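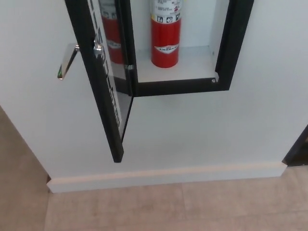

Release No. 39

FOR IMMEDIATE RELEASE 2020-08-20

Dinsa Staff Association Questions "Minor Fault" Finding on Castumen Inspection Robot

The Dinsa Staff Association does not accept the account Clanivik gave this week of the fault in its Castumen inspection robot. Castumen opens fire extinguisher cabinets, checks what is inside and closes them again. According to Clanivik's own log, it recorded 51 cabinets as "checked and closed" on one night round. Night staff then found 4 of them standing open, with the glass doors swung out from the wall.

Clanivik calls this a minor fault in the door-closing step and says a software update has fixed it. We would like to know how it was tested. The same explanation came with the last update, in March.

"A door left open is a nuisance. A record that says it is shut is a safety matter," said Selma Jurić, who chairs the association. "If the log is wrong about the door, why should we trust it about the extinguisher?"

The robot's checks rely on a camera that looks slightly downward. We have asked whether that view takes in the valve and the hose every time, or only the lower part of the cylinder and its labels. The written reply from Clanivik's Robel Wako ran to one paragraph and left the question out.
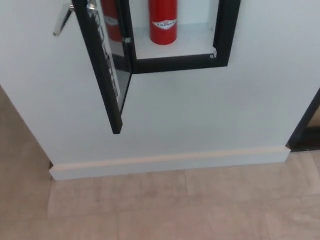
Open cabinet door with lever handle, red extinguisher on the shelf.

Dinsa management has hired Flollent to review the fault. Flollent also sells service plans for Castumen, and we don't consider that an outside review.

The association is asking for the full log, hand checks of every cabinet until the review is published, and a reviewer with no stake in the product. Management says hand checks would be "duplicate work." The fire safety lead, Berhanu Ambaye, has been doing them anyway.

Contact: Fuad Kassa, Dinsa Staff Association, extension 905

###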